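Visits > School Groups > Two Arms at Work

A Visit to the Drunholm Robot Room

Groups are welcome to watch our two robot arms at a desk. Each arm ends in a gripper, which works like a finger and thumb.

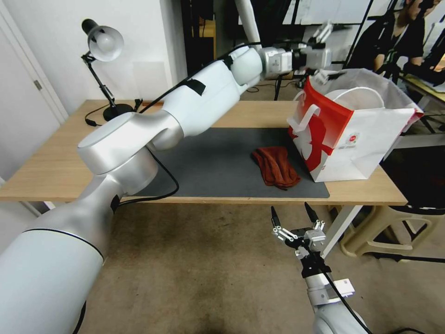

Using a Bowl

A bowl is harder to hold than a block — its sides curve.
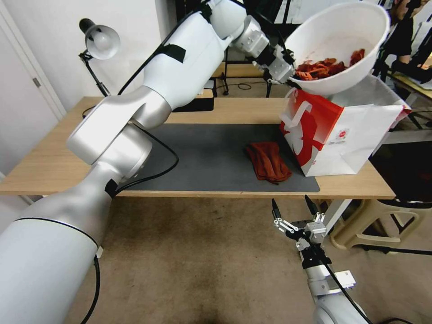 A gripper holds the rim of the bowl.

Small, crinkled things are difficult too. No two peppers have the same shape.
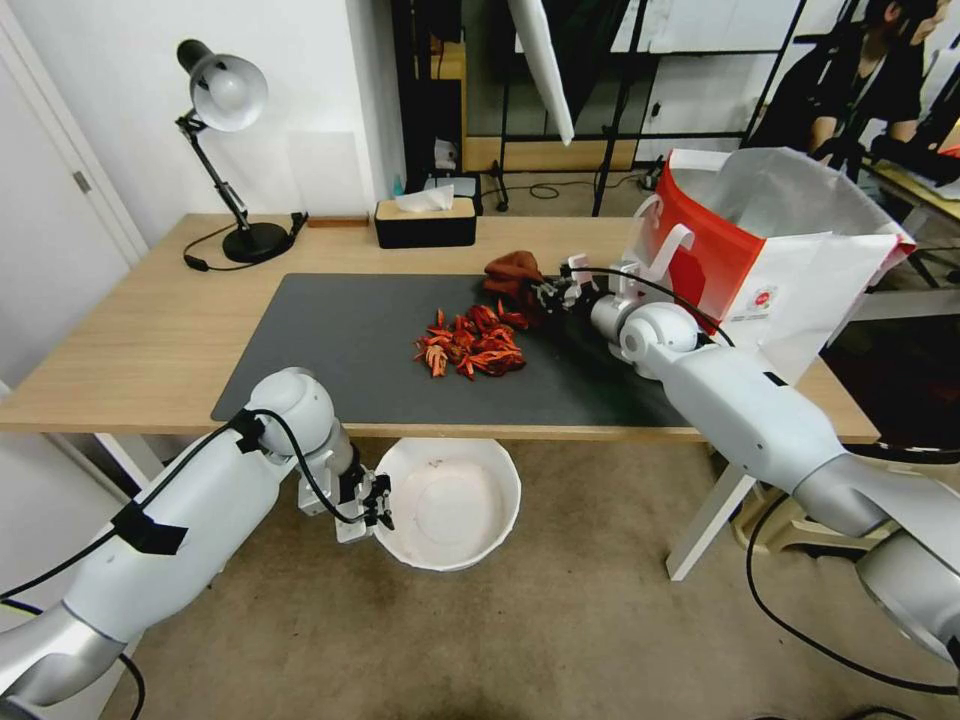 Dried red chili peppers on the desk mat.

To pour, an arm must tilt the bowl over the bag.

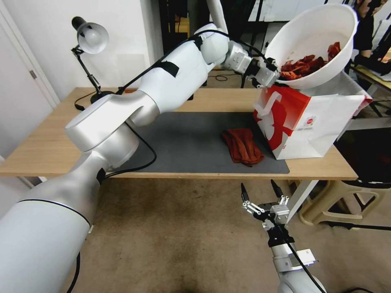 Photo: Nnamdi Olatunji / Drunholm

Visitors may ask questions at any time. School visits continue in June.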